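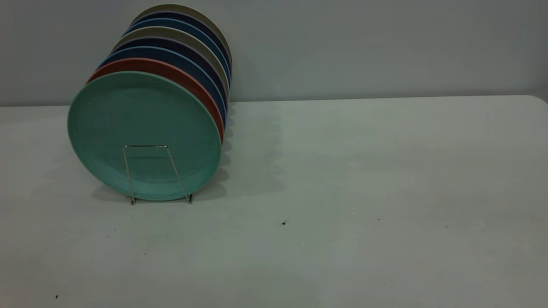 Is it better to store dinner plates upright or in a pile?

Upright if you've got a deep drawer or a rack that grips them, piled if it's a wall cupboard and you only own a few. That's my view after one kitchen move anyway. Anyone else? – lyle_tillman

kenjih
Upright every time. Had ours flat for years and the one you want is always at the bottom. Green plate is my daughter's, green plate is never on top. Now they stand in a row and she just grabs it.

Shoshana S
Disagree. Mine were upright in a rack from Zonus and the whole lot went over like dominoes when someone shut the drawer hard. Two chipped. Flat pile, felt circles in between, done.

kenjih
were they china though? ours are the light melamine sort, you could drop them down the stairs

Shoshana S
Stoneware. Fair point. Still wouldnt.

We use cookies to improve your visit. By carrying on you agree to our cookie policy. Accept | Manage settings

rocio_c
Depends on the rim imo. Wide flat rims lean nicely. Coupe shape ones slide forward, front one ends up on its face. Also measure your drawer!! I bought a peg board thing, drawer is too shallow by a whisker, back it went.

lyle_tillman
Rocío how deep do you need then

rocio_c
plate width plus a finger. Less if they tilt back a bit, which they do

Esperanza M
Does anyone sort by colour? We've got a mixed set, blues and a couple of beige and a brick red, and my husband puts all the blues together. I alternate them. Daft argument but it's been going since April

kenjih
alternate. easier to pull one out when you can see where it stops

Shoshana S
Together. Looks like a jumble sale otherwise.

Esperanza M
He'll be thrilled, thanks Shoshana

lyle_tillman
Right, going upright in the bottom drawer, tension rod at the front so they dont roll. Bowls staying in a pile – not having that fight as well. Will post again if it all falls over

rocio_c
put a bit of non slip mat under, the rubbery stuff. Cut it a touch short or it rucks up at the back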